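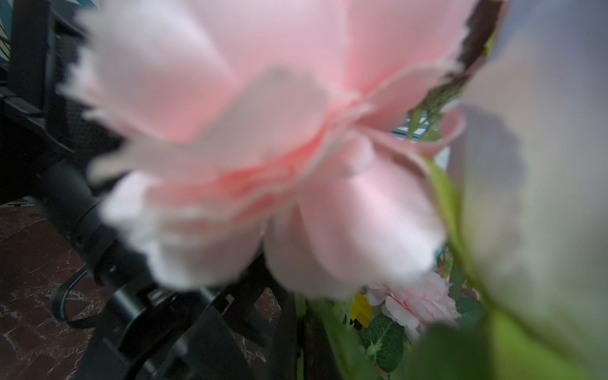 I started collecting fake flowers the year my real ones all died, and I have not been sensible about it since. What you get on this page is a little gallery of the flower table as it looks right now, along with more chatter than anybody asked for (sorry, it's how I am). The big ruffled pink one is the carnation type I keep going on about, pale at the rims and going to salmon in the middle, with those jagged edges that make it look like somebody went around it with pinking shears. I love it. I had it in and out of three different arrangements before I gave up and let it be the star of its own picture. If you came over from the Wurkby swap list, hello and welcome, the stems I have to trade are at the bottom.

A bit about the table

The table top is dark red marble with white veins running all over it, and it was Thérèse MacPherson's idea. I wanted plain white. She said white flowers on a white table would be a waste of everyone's afternoon, and after I'd sulked for a while I had to admit that pale petals look wonderful against that deep red. Pinks especially! The pale pink stuff I'd written off as washed out suddenly looked like it cost money.

The wallpaper was my pick, though, and I'm standing by it. It's big palm leaves in teal and blue with some beige ones mixed in. Dale Caron says it fights with the flowers. Dale has a beige living room, so you can weigh that up however you like. I do think it pays to leave some plain green near the wall so the eye has somewhere to land between the print and the blooms, and that's what I was trying for in the next one.

The white pleated vase

This is my favorite vase for short bunches. It's got deep pleats all the way around and a rim that isn't even, so it looks a bit like crumpled paper, and you can get away with a lazy arrangement because the vase does half the work. All you see coming out of it in this shot is leaves, the long strappy pointed kind, and I'm glad, because the leaves are the part I fuss over most. Look how they run up against the palm print on the wall. The veins in the marble came out nicely too, all those little starbursts.

A few things I've learned about leaves on fake stems, mostly by getting them wrong. They come out of the bag flattened, so give them a curve over your thumb before you do anything else. Bend them one by one. If you grab the whole lot and bend it together you get a green fan, and it looks like a green fan forever after. Let a couple of them flop out to the side, more than feels right. And wipe them! Dust shows up on glossy green long before it shows up on petals. I use a soft paintbrush for the creases and a barely damp cloth for the rest.
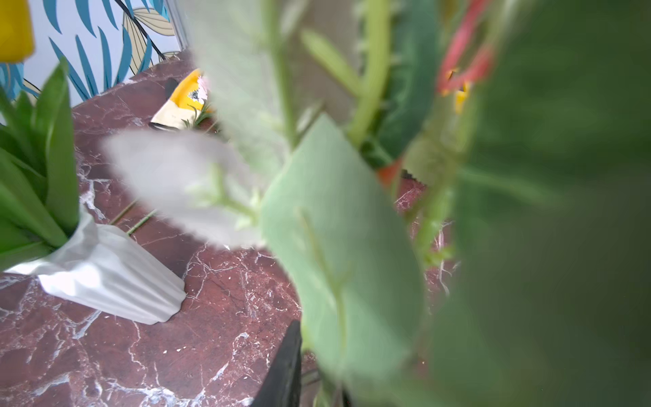
Tulips, roses and the tall glass vase

Okay, the big one, with nearly everything out at once. The tulips are in the little white ribbed vase: pink ones through the middle, a white one over on the left and a yellow one at the right. I always want to put the yellow in the center, and every time I do, it's the only thing you see. Off to the side it behaves itself.

Then there's the bunch of pink roses on their long stems. I adore these and they are a pain to place, because the heads are clustered so close together that they want to be a bouquet and nothing else. Thérèse thinks I should cut the stems down and put them in something low. I can't bring myself to do it. Once you've cut a wire stem you've cut it, and I've got a drawer of stubby regrets to prove that.

The tall arrangement at the back is in clear glass, blue up top with a peach rose lower down. Blue roses are a touchy subject in the swap group (they're not a real color, people say, as though the rest of it grew in a garden). I like them. With the teal on the wallpaper behind, the pale blue looks like it belongs there. There's also a single white rose lying over by the post on the right, still looking for a home. It's a lovely one, and I can't decide if it wants to go in with the blue and the peach or sit somewhere by itself in a bottle.

And yes, the yellow toolbox stays. My wire cutters live in a box like that, along with the floral tape and a pair of pliers with a bad spring, and I've stopped pretending that flowers get arranged without pliers. It's a cheerful yellow anyway, it goes with the tulip!
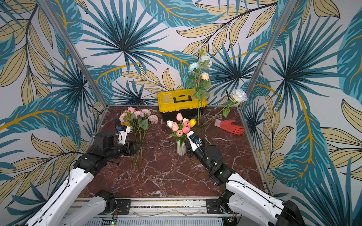

Swaps and odds and ends

I did a full inventory on 14 Mar 2022 for the swap list and came out at 364 stems, which was a shock, and Dale has been told a smaller number. Of those, 140 are up for trade. It's mostly filler greens and some small daisies, plus a batch of berries on picks that I bought for a wreath I never made.

Not for trade, please don't ask: the pink carnation type, anything blue, and the tulips.

What I'm after:
Peach or apricot roses, long stem, wired
White tulips, the closed-bud kind
Short vases with pleats or ribs, in white
Eucalyptus, as long as it isn't the shiny sort

I trade in lots of 6 so the postage makes sense for both of us. Mix them however you want. Wrap the heads in tissue and lay them flat, don't stand them up in the box, I've had roses arrive looking like they'd been sat on. If something does get squashed in the mail, a bit of steam from the kettle (at arm's length, mind your fingers) will bring most fabric petals back.

The next meetup is in June at the Grollimdale hall. Thérèse is doing a table on ribbon and I'll have the trade stems with me in the long blue bin, so come and dig through it. Bring your own cutters if you can, mine tend to wander off.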